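Warum ich jedem einen Nachmittag beim Roboter gönne

Ich war im August bei Muvlow, am Tag der offenen Tür, und bin seitdem für meine Familie schwer zu ertragen. Beim Abendessen rede ich über Greifer. Eigentlich wollte ich nur eine Stunde bleiben und um 15 Uhr den Bus zurück nehmen, am Ende war es der letzte, und ich hätte gern noch einen späteren gehabt!

Zur Halle fährt man acht Haltestellen stadtauswärts, dann noch ein Stück zu Fuß an der Gärtnerei vorbei. Angemeldet hatten sich um die 216 Leute, viele mit Kindern. Ich hatte mit Vorträgen gerechnet, mit einem Film vielleicht und einem Arm hinter Glas, der Kisten stapelt. Stattdessen standen wir so nah am Arbeitsplatz, dass man die Schrauben an der Hand erkennen konnte, und Boonmee Srisuk, der die Vorführung leitete, redete einfach mit uns, während er arbeitete. Er hatte kein Mikrofon, und wer hinten stand, musste eben nach vorn kommen (ich stand sehr bald vorn).

Sein Thema an dem Nachmittag waren kleine, empfindliche Dinge des Alltags. Eine Brille, ein Schlüsselbund, eine Uhr. Wer einmal versucht hat, mit dicken Winterhandschuhen eine Armbanduhr vom Nachttisch zu nehmen, hat eine Ahnung davon, was das für eine Maschine bedeutet. Das Gehäuse ist glatt, das Band gibt nach, und zu viel Druck möchte man einem Display auch nicht zumuten.
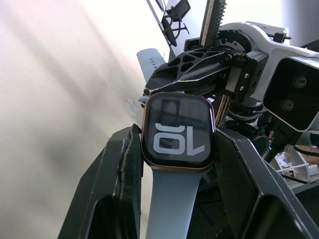

Srisuk nannte das Armband »den eigentlichen Gegner«, und der Satz ist mir geblieben. Ein starres Ding liegt morgen noch so, wie es heute liegt. Ein Band hängt jedes Mal anders, es dreht sich weg, klappt um, verhakt sich. Für ihre Übungsreihe mit dem Namen Brisel haben sie nach seinen Worten 416 Griffe aufgezeichnet, davon eine ganze Menge misslungene, und die misslungenen heben sie genauso sorgfältig auf wie die anderen. Das hat mich mehr beeindruckt als jede Geschwindigkeit.

Nun kenne ich die Einwände, ich habe sie früher selbst vorgetragen. Dass solche Vorführungen Werbung seien, dass man nur sieht, was klappt. Mag sein, anderswo. Bei Muvlow sah ich einen Greifer, der beim Schlüsselbund dreimal danebenging, und eine Gruppe Erwachsener, die beim vierten Anlauf die Luft anhielt. Ein Mädchen neben mir gab laut Anweisungen. »Weiter links!« Srisuk gab ihr recht und erklärte dann, weshalb die Maschine mit »weiter links« so wenig anfangen kann, solange sie nicht weiß, von wem aus gesehen.

Ich finde, so müsste man über Automatisierung überhaupt reden, am laufenden Gerät und mit Leuten, die dazwischenfragen dürfen. In unserer Zeitung kommt der Roboter als Bedrohung vor oder als Wunder, je nach Wochenende. Am Arbeitstisch ist er ein mühsames, langsames, großartiges Stück Handwerk, an dem Menschen sitzen, die sich über einen Millimeter freuen können. Meine Sorge um Arbeitsplätze ist davon nicht verschwunden. Aber ich kann jetzt genauer fragen, und ich habe auch genauer gefragt, nämlich nach der Pflege und nach den Werkstätten, und bekam zweimal die Antwort: Das wissen wir noch nicht.

Der Verein Wumimard will im Frühjahr etwas Ähnliches mit Schulklassen machen. Ich habe mich schon zum Mithelfen eingetragen, notfalls schleppe ich Stühle.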